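Ticket 368 -- Brenameo streaming, subtitles out of sync on drama episodes
Status: Closed
Product: Brenameo app on Dellmont TV box

Reported problem
Subtitles on the Korean drama Ofori Street run 4 seconds late from episode 2 on. Episode 1 is fine. The customer sees the same delay on every evening viewing. Audio and picture match each other.

9:10 a.m.
Asked customer to turn subtitles off and on, then restart the app. No change. App is up to date.
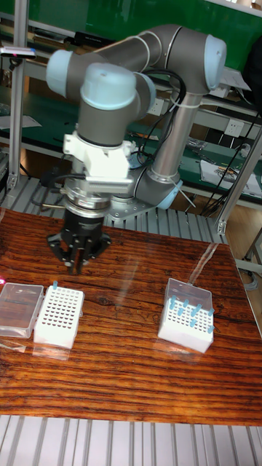

9:45 a.m.
Customer tried the same episodes in a phone browser. Subtitles are on time there, so the subtitle file itself looks OK. Moved the ticket from Content to Playback.

11:20 a.m.
Played episode 2 on our own Dellmont box and got the same delay. It starts right after the opening recap. If you skip the recap, the delay is gone -- if you let it play, it stays until the credits. 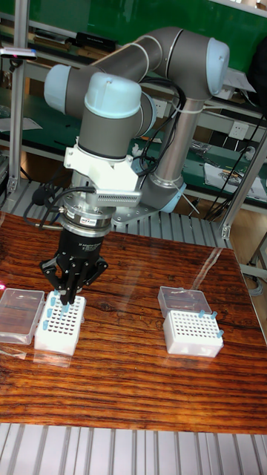 1:30 p.m.
Kemireck supplies the recap clips for this series. The box was adding the recap length to the subtitle clock a second time. Offset in the player settings was 2,000 ms and got applied twice. Set it to 0 for this series and cleared the cache.

2:15 p.m.
Checked episodes 2 to 6 on the box with the recap left on. Subtitles on time in all of them. Customer confirmed episode 2 is fine after a restart.

Left to do
Check the other Kemireck series for the same setting. Opened a separate ticket for that.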